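Traltden Tabletop Faults
README and data card, release 6

Summary

Traltden Tabletop Faults is a set of simulated tabletop episodes in which a robot arm was asked to do an ordinary household task and something went wrong. The episodes were rendered in the Girevham simulator. Each one comes with the joint log, the contact log, the rendered camera views and a fault label.

The set was put together to train and test fault detectors. It has a second use that we did not plan for. Release 5 had a serious mistake in its contact logs, and a good part of this card explains what the mistake was, which episodes it touched and what to do if you trained on them. If you have used release 5 for anything to do with safety limits, read the section called "The contact fault" before the rest.

What is in the set

The episodes are grouped into 84 scene layouts. A layout fixes the room, the table, the objects on it and where they start. Within a layout, the task and the starting pose of the arm change from episode to episode. The objects are common ones: vases, bottles, pens, boxes, cards, utensils. Many were picked because they tip, roll or hide behind something else.

Each episode folder holds the following.

joints - position, velocity and commanded torque for every joint, at the control rate.
contacts - every contact pair the physics engine reported, with normal force and the names of both bodies.
views - rendered images from the fixed overhead view and from a second view that is moved between layouts.
label - a single fault code, the step where the fault begins, and a short free-text note.
config - the simulator settings, including the random seed and the collision mesh version.

There are nine fault codes:

0 no fault
1 object knocked over
2 object pushed off the table
3 grasp slipped
4 grasp closed on the wrong object
5 arm contact with the table
6 arm contact with a fixed part of the room
7 planner timeout
8 joint limit stop

Code 0 episodes are included so that a detector has something normal to compare against. They are not a majority, and the mix of codes does not reflect how often such faults happen on any real machine. Please do not report a fault rate from this set.

How the faults came about

We did not script the faults. The arm was driven by the Cocco planner with its clearance margin set low, and tasks were run until enough episodes of each kind had built up. Most of the failures fall into a few patterns.

The most common is the upper arm sweeping over objects at the back of the table while the hand works near the front. The planner checks the hand and forearm closely but treats the links nearer the base as simple capsules. Where the real mesh is wider than the capsule, the arm can touch something the planner believes it has cleared.

The second pattern is a tall, thin object that the arm hides from the overhead view. The state estimator keeps the last position it had, and if the object has been nudged in the meantime, the next motion is planned around a place where the object no longer stands.

The third is a small flat object under a larger one. A bottle standing partly on a card is a typical case. The grasp is planned for a bottle on a level table, the base sits a little higher on one side, and the fingers close off center.

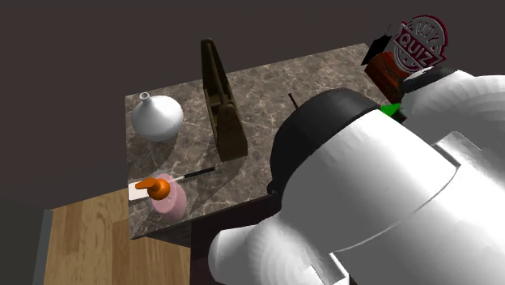
Both views are rendered with soft shadows turned on. We tried a version without them and found that detectors trained on it confused dark objects with shadow when tested on the normal set. The shadow setting is recorded in config under light_mode.

The contact fault

In June a user wrote to us about an episode labeled 0 in which a vase moved several centimeters with no contact recorded against it. We replayed the episode from its seed and saw the same thing. The vase moved, the arm was beside it, and the contact log had no entry for the pair.

The cause was in the export step. Girevham reports contacts by body, and the arm has one body per link. To keep the files small, our exporter dropped pairs between the arm and an object if the link was marked as "passive", meaning that it was not part of the hand or wrist. The flag had been added for an older project, Prilter, where only the hand was ever meant to come near the objects. It was left on by default when the exporter was copied over.

As a result, release 5 had no record of contact between objects and the shoulder, upper arm, elbow or forearm. Contact with the table and the room was logged by another route and was not affected. The physics was also correct, so objects moved the way they should have. Only the log was wrong.

The labels made it worse. Codes 1 and 2 were assigned by a rule that looked for a contact first and then for a change in the object's pose. Where there was no contact in the log, the rule never reached the second check, and the episode was passed as code 0. Our spot check before release had looked only at episodes with a fault code, so it had no chance of catching faults labeled as normal.

What this meant for users

A detector trained on release 5 has been shown examples of an arm link pushing an object over and told that they are normal. We retrained our own baseline on the corrected labels and compared the two on a held-out group of episodes where a link other than the hand made the contact. The release 5 model missed most of them. The corrected model caught 95 percent.

We know of one case where release 5 was used to choose a force threshold for a stop function on a physical arm. The threshold came out too high, as the strongest side contacts were missing from the data. It was found during slow-speed testing, and the threshold was withdrawn. We would ask that neither release 5 nor this one be used as the only basis for a limit on a machine that people work near. The forces come from a simulator with rigid bodies and estimated friction, and they have not been checked against a load cell.

What was changed

The passive flag has been removed from the exporter. All contact pairs are now written, and the files are larger.

Every episode was replayed from its seed and exported again. The replayed joint logs were compared with the originals. Where they differed by more than the tolerance in config, the episode was dropped. Most of the dropped episodes were long ones with many objects in contact at once, where small differences in the solver add up.

Labels for codes 1 and 2 now depend on the object's pose alone. The contact log is used afterward to fill in which link was involved, in a new field called first_link. If no contact is found for a moved object, the label tool stops with an error and the episode has to be looked at by hand.

The spot check now draws from all codes, including 0.

Known problems that remain

Thin objects such as pens sometimes sink slightly into the tabletop at the start of an episode and are pushed out in the first few steps. This shows up as a brief high force between the pen and the table. Skip the opening steps if you are working with force values.

Code 4 is the least reliable label. It depends on knowing which object the task meant, and in layouts with two similar objects the task text can be read either way. The note field says so where we noticed it.

In some layouts the arm covers a large share of the second view, and objects at the back of the table can be partly or fully hidden for the whole episode. These have been kept, as a detector has to cope with them. The field occlusion gives the share of each object's pixels that are hidden at each step. It is computed from the renderer's object masks and is exact for the rendered image, but it says nothing about objects outside the view.

Printed text on boxes and badges comes from the texture files and may be blurred or unreadable at the rendered size. The set should not be used to test reading.

There is only one arm model. We have no results on how well a detector carries over to an arm of another shape, and the link names in first_link will not match another maker's naming.

Moving from release 5

Delete the old label files before unpacking. The folder names are the same, and the loader will read whichever label file it finds first. A loader older than release 6 will also ignore first_link without a warning.

If you only need to know which episodes changed, the file relabeled.txt lists each one with its old and new code. Dropped episodes are in dropped.txt. Seeds are kept in both files so that the old results can be traced.

Published results on release 5 should be marked as such. We have left the old archive in place for that purpose, with a notice in its top folder, and it will not be updated.

Reporting a problem

Send the episode folder name, the release number and the step where the trouble starts. A replay from the seed is helpful but not required. Reports about episodes labeled 0 are looked at first.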